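Washing a shell jacket – reproof or not??

padidlow_hiker
Ok so got my old rain jacket out for October and it wets out in like 10 minutes. Shoulders mostly. Never washed it, bought it used. Tag is faded to nothing. Do I wash warm or cold, and do I need the spray stuff after?

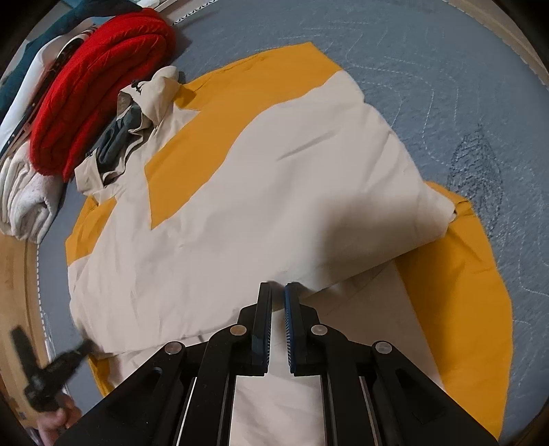
the jacket, cream and mustard

backlund143
Wash first. Half the time it's just dirt and sunscreen. Warm, 30 C, no softener, rinse twice. Then see if water beads.

Ukska
Disagree, if its used and never treated just reproof it right away. You'll be doing it in a month anyway. I get the wash-in kind, up to 18 bucks a bottle, lasts me two jackets.

backlund143
Wash-in coats the lining too, then it feels clammy. Spray only the outside. We've had this fight before lol

Ukska
Yeah and I'm still dry

padidlow_hiker
ok ok. Washing tonight, spray if it fails. Drying is my other question – no dryer here, just a rack and the bed in the spare room.

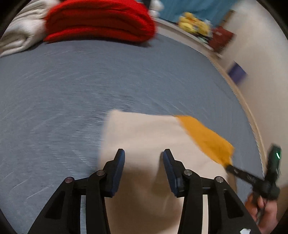 Rack is tiny and wobbles so I'd rather lay stuff flat. Does it need heat or is air ok?

Josefina Arancibia
Depends on the product. Some need heat, some air dry fine, read the bottle. Used to sell these at Demusard and people skipped that step constantly. Check the seam tape at teh shoulders too. If thats peeling no spray will save it.

padidlow_hiker
Didnt think of the tape. Will look after dinner

Ukska
wash-in. just saying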